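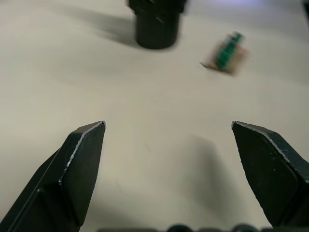

It took the part of the job she could do in her sleep, says Aniela Kwiatkowski, and it turns out she had been counting on that sleep.

She means it as a complaint, mostly. For years the kitting room at Andmont, a maker of field sensors on the edge of Nallen, was a place where you could put your hands on automatic and let your mind go wherever it liked. A tray came down the bench. You picked up a housing, a board, a gasket and a bag of screws, set them in their places, and slid the tray along. Kwiatkowski says she planned a wedding, a divorce and a kitchen remodel at that bench, and that the kitchen was the only one that came in on schedule.

Now the picking is done by an arm from a company called Grusier. It has two black fingers, scuffed from use, and a pale tabletop to work on. It reaches down, closes on a part, lifts it, and puts it in the tray. Then it does it again. It is slower than Kwiatkowski was on a good morning and faster than she was after lunch, and since it doesn't have lunch, the argument about who is better ended early.

I spent most of a week in the room, on a stool that had been found for me in shipping. I had come expecting either a sad story or a cheerful one. The company had the cheerful one ready in a folder. The sad one was available in the parking lot, if you brought your own coffee and stood near the right truck. What I saw during the shifts themselves was stranger than both and a good deal more tedious, with people staring hard at a machine that was staring hard at a circuit board.

**The hard part is the easy part**

Boards are a nuisance. A cylinder that stands up on its own is practically volunteering to be picked up. It's tall, it stays put, and a pair of fingers can close on it from almost any side. A board lies flat. To lift one off a table you need fingernails, or something that does what fingernails do, and you need to know where the delicate bits are before you squeeze. Most people learn this in childhood with coins and playing cards and never think of it again.

Yufang Pan thinks of it all day. Her badge says "cell lead," a title that didn't exist here before the arm did. She used to run the bench where Kwiatkowski worked, and she had a way of teaching new hires to pick up a board: slide it, tip it, take it by the long edges, don't breathe on it. The whole lesson lasted as long as it took to say. Teaching it to the arm took from the first delivery in June until well after the holidays.

"I kept saying, just pick it up," she told me. "And the Grusier man kept saying, what do you mean by just?"

She has since developed strong opinions about the word. She fined people for using it for a while, a quarter a time, until the jar got heavy enough to be embarrassing and was spent on donuts.

What she does now is hard to see from a stool. She looks at the arm's bad picks, one after another, on a screen, and decides what went wrong with each. Wrong angle. Glare. A part laid down too close to its neighbor. She sorts the failures, sends notes to Grusier, moves a lamp by the width of a thumb, and tries again. Her hands, which were very good hands, spend the day on a mouse. She got a raise for this and a wrist brace, in that order.

**What the bench used to know**

There's a piece of software in the room as well, named Qiu, which decides what gets kitted and when. Before Qiu there was a whiteboard. Before the whiteboard there was Ida Kasten, and during the whiteboard there was also Ida Kasten, and people who want to know what is really going to happen on a given afternoon still go and ask Ida Kasten.

She doesn't dislike Qiu. She talks about it the way you'd talk about a nephew who has done well at school. It knows every order in the building. It doesn't know that the gaskets from one supplier arrive stuck together in damp weather, or that the night crew stacks trays a little crooked on purpose so they won't jam on the old rollers, or that a certain customer always calls to change the order an hour after placing it. Kasten used to hold those orders back until the phone rang. Qiu sends them straight down, and the arm, which has no reason to wait, makes them.

"So now we're very quick at building the wrong thing," she said, and went off to unbuild some.

This sort of knowledge doesn't show up on a drawing of the line. The bench had it anyway. A person picking up a housing also felt whether the thread was rough. A person reaching for a board noticed that today's batch looked browner than yesterday's and said so out loud, to no one in particular, and somebody down the row said huh, and that was quality control. It cost Andmont nothing and wasn't in anybody's job description, so when the time came to list what the bench did, it didn't get onto the list.

Within weeks of the changeover, a run of housings with bad threads went all the way to final test. The arm had picked every one of them perfectly.

The fix, after several meetings, was to have a person stand near the arm and touch things. This position is called "incoming tactile verification." Kwiatkowski has it. She picks up a housing, runs her thumb around the thread, and sets it down on the table so that the arm can pick it up.

I asked whether she saw any humor in this. She said she had, for the first hour.

**305 a shift**

The number people in the building care about is 305, the count of finished kits the room is supposed to turn out per shift. It was the number before the arm, too. Management's case for automation was that the room would stop missing it. And the room has stopped missing it, on the days when everything runs. On the days when something doesn't, it misses by a lot, because a bench full of people slows down a little when one of them has a cold, and an arm with a bad sensor is a coat rack.

Yutong Zhong manages the plant and is the owner of the cheerful folder. In person he is less cheerful than the folder and better company. He'll tell you that no one was laid off, and it's true. Four people worked the bench, and all of them still have badges. Two are in the cell, one moved to shipping, and one went to final test and then, by her own choice, to night school. What he will also tell you, if you let the silence run on a bit, is that he hasn't hired for the room since and doesn't plan to.

"I used to take kids straight out of high school for that bench," he said. "It's where they learned what a board was. I don't know where they learn it now."

He doesn't think the arm was a mistake. The old bench gave people sore shoulders and bad backs, and he had a drawer of claims to prove it. He had openings that stayed open for months. When he put up a sign for bench work, the applicants who came in were mostly looking for something to do until the warehouse across the highway called them back. The warehouse has robots too, he pointed out, and pays more.

**A person to wait with**

On my third day the arm stopped. It didn't break, exactly. It reached for a part, closed on nothing, opened, went back, and closed on nothing again, with a patience that would be admirable in a fisherman. A yellow light came on. Pan came over. Kasten came over. Xinyi Cheng came from maintenance with a laptop under one arm and a sandwich under the other.

Cheng had been at Andmont for almost a year when the Grusier crate arrived, and she took to it as some people take to a difficult horse. She is the youngest of the group and the only one who calls the arm "he," a habit the others have declined to pick up. She wiped a lens. She looked at a cable. She put her ear near the base, which she admits does nothing. Then she moved one board over by a hair, so it lay clear of the shadow the gripper was throwing on the table, and pressed the button.

It picked up the board.

What struck me was the conversation that had been going on in the meantime. While the light was yellow, everyone talked. Kwiatkowski's daughter had a recital. Somebody's truck needed a part that could only be gotten from one unpleasant man in the next county. Kasten had views about the new vending machine. It went on easily, four women leaning on whatever was near, and when the arm started up it thinned out and quit, like a radio going under a bridge.

The old bench had talked straight through its shift. You can do that when your hands don't need you. Watching is different. Pan can't look at a screen of bad picks and follow a story about a truck, and Kwiatkowski has found that her thumb misses a rough thread if she's laughing. The work is lighter than it was and takes up more of the head, and by quitting time they're tired in a way that they have trouble explaining at home, having lifted so little.

Zhong has noticed this as well. He put a second stool by the arm, and a radio, and has told the cell to take its breaks together even if that means the machine sits. Qiu logs those minutes as a fault. Cheng is trying to get it to stop.

Kwiatkowski is on the sign-up sheet for the Grusier course in June. She isn't sure that she wants Pan's job, but she has seen that it comes with a chair that has a back. Meanwhile she has begun lining up the housings before she sets them down, all facing the same way, thread toward the window. The arm doesn't need it. She says the table looks better.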